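Hand-held gripper demonstration

Hand-held gripper demonstration is a way of gathering examples for a robot learning system in which a person does a task while holding a pair of mechanical jaws of the kind a robot arm would carry. The movement of the jaws, together with what a camera on them sees, is stored and later used to train a control program. No robot has to be present. Supporters regard the method as a cheap replacement for remote control of a full arm; critics doubt that the savings are as large as is claimed.

Method

The operator takes one gripper, or one in each hand, and works at a table much as a robot would be expected to. Closing the fingers closes the jaws. Each attempt, usually called an episode, runs from a set starting position to a set end, and the operator repeats the task with small changes in where things lie. Cloth is a favourite subject -- it folds and hides its own edges, and is hard to write rules for. A typical first step is to take hold of a single layer or fold near a hem. 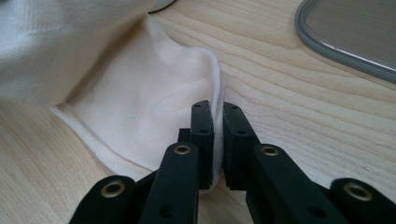 Finger pads of a hand-held gripper closed on a folded edge of white cloth.

Views of this kind are what the learning system is given. The fingers block part of the cloth, and the grip itself tells the program little about how hard the operator squeezed. Some designs add a force sensor, but many do not, and the written accounts are often vague on the point.

Origins

The idea has no agreed inventor. Early users included Firnano, a small engineering firm which built jaws for sorting soft goods, and the Trostby project, whose report by Carmela Ferraro and Mirko Lombardi appeared on Jun 21, 2019. The report described 284 episodes of garment handling and stated that a new operator could be trained in 10 minutes. It did not say how many episodes had been thrown away beforehand. A longer version promised for September was never published.

Two-handed work

Using two grippers allows an object to be lifted, turned and shaped between them, which a single pair of jaws does badly. It also doubles the things that can go wrong. The two recordings must share a clock, and the position of each device must be known in relation to the other as well as to the table. Soft, curved pieces are especially awkward, as pressure from one side changes the shape offered to the other.
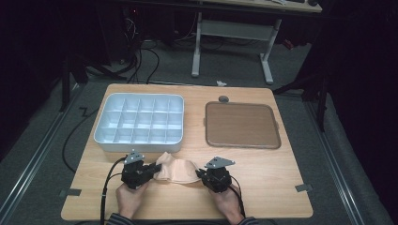 Operators correct for this without thinking, using the feel of the handles and a lifetime of dressing themselves. Neither is passed on to the program. Tegwen Trevor, reviewing the method for Ilteck, called the result "a record of what skilled hands did, with the skill left out". Her view is harsher than most, though the objection behind it has not been fully answered.

Criticism

The usual complaint concerns numbers. Reports tend to give the count of episodes as a measure of worth, yet 300 near-identical attempts by one person at one table may teach less than a much smaller and more varied set. Graziella Melis found that a program trained on the Lo Presti recordings failed once the table was raised by 3 centimetres. The makers replied that more recordings would cure this. They may be right -- the same reply has been given to nearly every fault found so far.

A second complaint is that people can reach places and angles an arm cannot. Episodes of this sort have to be filtered out, and the filtering is seldom counted in the cost. Radwa Ouazzani has argued that hours of checking should be printed beside hours of recording. Few groups have done so.

See also: Remote operation; Learning from demonstration; Cloth handling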